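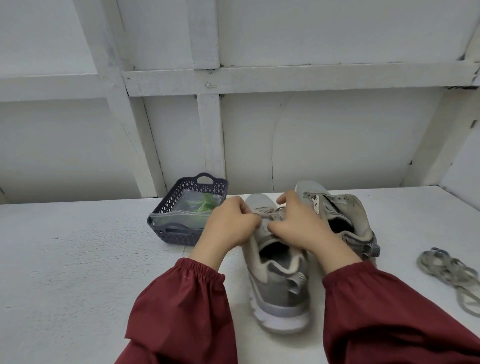 April, entry for the morning session

The group assembled at the Skanstead workshop at the usual hour. The subject set for the term remains the recording of everyday hand tasks from the wearer's point of view, for later use in teaching a two-armed machine to perform them. The task for this session was the handling and lacing of shoes. Students worked in teams of 3, one wearing the head camera, one reading out the task sheet and one keeping the log.

The gray and white trainers were used again on the white table. It was noted in the log that a soiled shoe is to be treated as acceptable material, and that teams are not to clean the shoes before a recording. The supervisor, Rasmus Vanags, reminded all present that the household tasks in the Ivberg round will be judged on ordinary belongings in ordinary condition.

Each recording was limited to 90 seconds. The wearer is required to keep both hands in view from the moment the laces are touched, and to return both hands to the table at the end. Several early attempts were set aside under this rule. In most of these the wearer had leaned too far forward, and the fingers were lost behind the wrist at the point where the lace is drawn through. The remedy agreed was to lower the stool by one setting and to tilt the camera slightly downwards. The change was entered on the equipment card.

A discussion followed on the matter of labels. The Juška team proposed that pinching a lace and pulling a lace be recorded as two separate actions. The Romavex team preferred a single label, on the ground that the two can seldom be told apart when the fingers are gathered closely together. Mr Vanags ruled that they be kept separate until the end of the month, after which the matter is to be reviewed against the results. The Romavex team asked that their objection be entered here, and it is so entered.

By the mid-morning break 21 recordings had been accepted. The target for the session was 30. The remainder will be carried over, and the team with the fewest accepted recordings will have first use of the table at the next session.

In the second half, the trial program was run on the machine with last month's recordings. The left gripper closed on the lace at the second attempt and held it. The right gripper closed beside the lace and lifted the tongue of the shoe. The run was stopped by the student at the switch, in accordance with the safety rules, and no damage was found. A copy of the run was saved for the Juška team, who have undertaken to report on the position error.

Matters outstanding: spare batteries for the head camera; a second copy of the task sheet in larger print; the draft statement for the Ivberg entry form, of which the opening paragraph has still not been received from the Romavex team.

The session closed at half past twelve. Log signed by R. Vanags.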